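双臂叠衣套件Fasora:一张台面上的两周

洗衣房里最费人手的环节,往往在烘干之后。衬衫有专用折叠机,毛巾有专用折叠机,工装裤却多半还靠人来叠:布料厚,口袋多,裤腿容易拧在一起。Vorno公司今年推出的Fasora套件针对的就是这一段。整套设备包括两条机械臂、末端夹爪、腕部相机和控制软件,装在铝型材框架上,整机重约200公斤,可以按月租用。

我们在Calvo工装租赁公司的分拣车间看了这套设备。它从2月开始在这里试用,主要处理长裤。两条臂固定在台面前沿的同一根导轨上,各管一侧,换品类时只需在软件里调出另一组动作。

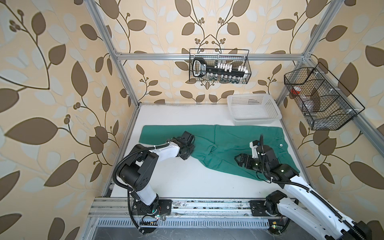

两条机械臂在白色台面上处理一条绿色长裤。

Vorno的应用工程师Rhodri Ifans说,安装需要六个小时,之后每教一种新衣物,操作员要示范十四次左右。车间的人认为这个数字对直筒裤合适,带松紧腰的款式要多示范几次。

难点在于找边。斜纹布起皱之后,折痕和真正的下摆在相机里很相近,夹爪一旦夹错层,整条裤腿都会跟着走。Fasora的做法是让指尖先靠近布边,由腕部相机取一次近景,再决定从哪里下手。尖头手指适合挑起单层布,遇到很厚的叠缝则要放慢速度。
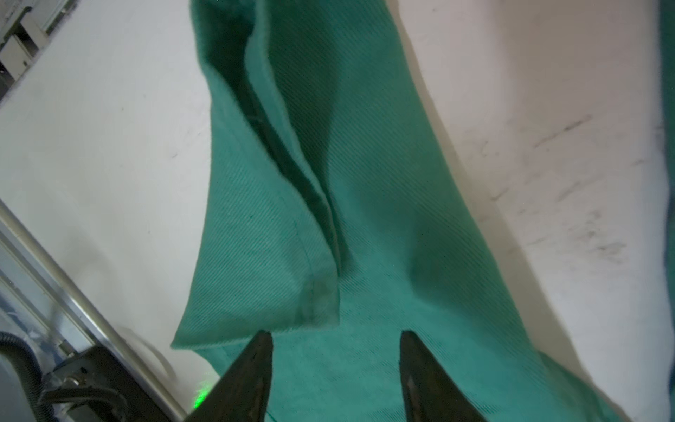 价格与适用范围

基础租金为每月375欧元,含软件更新,不含运输。备用夹爪手指由配件商Jillo供应,需单独订购。

设备适合品类少、批量稳定的洗衣房。连体服目前不在支持清单里,深色薄料的识别也还在调整。台面占地不大,但前方要给操作员留出示范的位置,订购前最好先量一下车间过道的宽度。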